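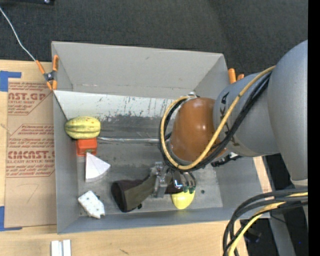

November 5, 2018

Test pressings came. Finally. Dela Peña said end of September and here we are, but fine, they're here, in a box so over-taped I had to go find the bread knife. Played side one straight away with my coat still on. Good. Better than good, the low end is really in there, I'd been dreading it. Then side 2 and there's a hum under the quiet bit before the organ comes in, and my stomach went. Is it on the record or is it my end? Spent the next hour on the floor behind the shelf pulling leads out and putting them back. Everything back there is black. Black on black on black. All I want is one yellow one running along with the black bunch, like up top, so I can follow it with my eye from one end to the other and know where I am. Getting yellow tape tomorrow. Wrote it on my hand.

Anyway it was my end. Ground wire on the turntable had come off. Hum gone. Played side 2 again twice to be sure, then a third time just for pleasure.

There is still a click though. Right near the start of the fourth song, left side. Heard it on two of the copies and not on the other, so probably just dust or the way they were packed. Emailed Dela Peña anyway. Polite email. Rewrote it so it was less polite, then put the polite one back. They want a yes or no before they run the whole lot and if I say yes and it's in the metal then that's 1000 copies with a click on them and me owning every one.

Should say where we are with orders because I'll forget. 471 as of lunch. I was so sure we'd stall after the first week. The single helped, the single always helps, and that late night radio show played it in full, including the long fade, which they never do. Somebody in Norway bought four. Four! Of the same record. Love you, Norway.

So 1000 doesn't feel as mad as it did in September, when I signed the thing off at the kitchen table feeling sick. Still a lot of cardboard. Still no idea where it all goes when the truck shows up. Hallway? Under the bed, what's left of under the bed.

Phone call with Skandley this afternoon. The label, I mean, not the town, though I suppose the label is in the town so both. They want to move the release. Again. Earlier this time, before the Christmas stuff swallows everything. I said the sleeves aren't even printed. They said can the sleeves be printed. I said I'd ask. Hate being the one in the middle of every conversation about this record. Wanted to be the one playing the keyboards.

Also they don't like the title. Still. Cutero. They say people won't know how to say it, is it a soft c, is it a person. It's the name of the old ice cream place by the ferry that we wrote the first song outside of, in the rain, in the car, with the little sampler running off the lighter socket. I've explained this. They said nice story, put it in the press notes. So I said if it's a nice story then it's a nice title, and there was a silence, and then they asked about the barcode. I'm taking that as a win. It's Cutero. It's on the test pressing labels in biro already so there you go.

Festcombe is confirmed though!! Buried the good news, as usual. The 27th, second on, the small room, the one with the low ceiling and the pillar you have to sing around. Forty minutes. Proper fee, not much, but it covers petrol and a room if we share. I've wanted to play Festcombe since I was nineteen and stood at the back of it in wet shoes watching a band do their whole set in the dark with one desk lamp. Never found out what they were called. Bought a shirt but the shirt didn't say.

Which means set list. Which means which songs can we even play, because half this album was built out of bits at three in the morning and I couldn't tell you what's in them. Tried to work out the opener tonight. Opened the project and there are tracks called "new", "new new", "use this", and "NOT this". NOT this is the one that's on the record. Of course.

Rough go at it:

Opener – the long one, but cut the first minute
The single, early, get it done
The ferry one
Something old, the people who come for something old should get something old
Quiet one if the room is quiet. If not, skip
The organ one to finish

No encore, second on doesn't get an encore.

The vocal for the ferry one is the problem. On the record it's the guest vocal and obviously that's not happening live, different country, different life. We could trigger it from the sampler but I've seen people do that and it's just a voice coming out of a box while two adults nod. Or I sing it. I don't sing. I sing in the car. Tried it tonight with the door shut, down a third, practically talking it, and it was sort of okay? Recorded it on my phone. Will listen tomorow and hate it.

Rehearsal space is the other thing. The one we like has gone up again. Price went up and the kettle's gone. Might ask at the church hall, the echo's terrible but maybe that's good practice for Festcombe with that pillar.

Press notes still not done. Due yesterday. I've got one paragraph and it has the word "shimmering" in it, so really I've got no paragraph. How do you describe your own record. It's slow and then it isn't. It has an organ on it. We cut it down from a double because the double was boring, and I cried about two of the songs that went, and now I can't remember how one of them goes. Couldn't send that. Maybe could send that.

Listened to other people's albums while doing the dishes to clean my ears out. Put on that old dub compilation with the scratched third side. Every time I hear how much space is in it I want to go home and delete things. Then remember I am home, and it's mastered, and the metal's cut, and there's nothing left to delete. Weird feeling. Two years of being able to change it and now I can't. Kept thinking the snare on the second song is a hair loud. It's fine. It's a hair loud.

Ate toast for tea, standing up. Second time this week. Must buy actual food, plus stamps, plus the yellow tape, plus replacement stylus because I don't trust the one I've got any more after today.

Late now. Dela Peña wrote back while I was brushing my teeth, which means somebody there is also up at a stupid hour. They'll check the metal under the scope in the morning and let me know on the click. Until then don't approve. So I haven't approved. Lying here with the laptop on my knees not approving.

Things for tomorrow before I lose them. Sleeve printer, ring them, don't email, they never read email. Ask if the grey can go one shade warmer, if it costs nothing, if it costs something leave it. Answer Festcombe about the tech sheet, they need to know how many inputs and I need to find out how many inputs. Send Skandley the barcode. Listen to phone vocal. Pay the rehearsal place what we owe from last time even if we're not going back.

Played side one again very low before bed. The bit where the drums drop out and you can hear the rain on the car roof, we left that in, I'd forgoten we left it in. Nearly woke the whole house grinning about it.

Right. Sleep. Coat's still on the floor by the turntable.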